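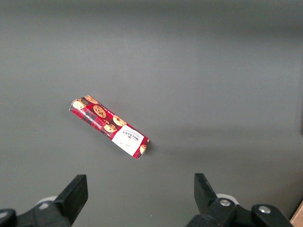

19/07/2019 – Gripper money, before the December order

Right, had another go at the budget with the Walkers box on the grey table and both fingers open. The gap is a lot wider than the box, so I'm dropping the wide jaw kit from the Brosell list. Lovely kit, but it's 1499 and I can't see us needing it for biscuits!

What I do want is spare finger pads (3 sets, please, we always run short) and a better lamp. Linanard quoted 3000 for lighting plus fitting, which made me choke on my tea. Kettunen do the lamp alone and we can fit it ourselves.

Still to do: ask Dititz if the 17 week lead time is real, and whether they'd hold the price till December. Also find the old pad invoice, I think it's in the blue folder.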